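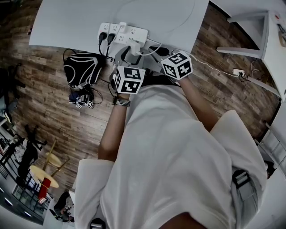

Print this page | E-mail this page

Workroom Electrical Checklist – Plavlow Building
Posted in March by the Potgieter Facilities Office

1. Power strip kept on the table, off the floor. Satisfactory.
2. Plugs fully seated. To be confirmed by hand at each visit.
3. Cords over the table edge. Comment: two black cords hang at the front; secure with clips.
4. Cable across floor to wall outlet. Comment: thin white cable crosses the planks – cover or reroute.
5. Bags and loose cables. Comment: move the black bag and the cables by it away from the table.
6. Walkway width, minimum 40 inches. Recheck after item 5.

Items 3 to 5 are to be closed before the next inspection.

Contact Facilities | © Potgieter | Back to top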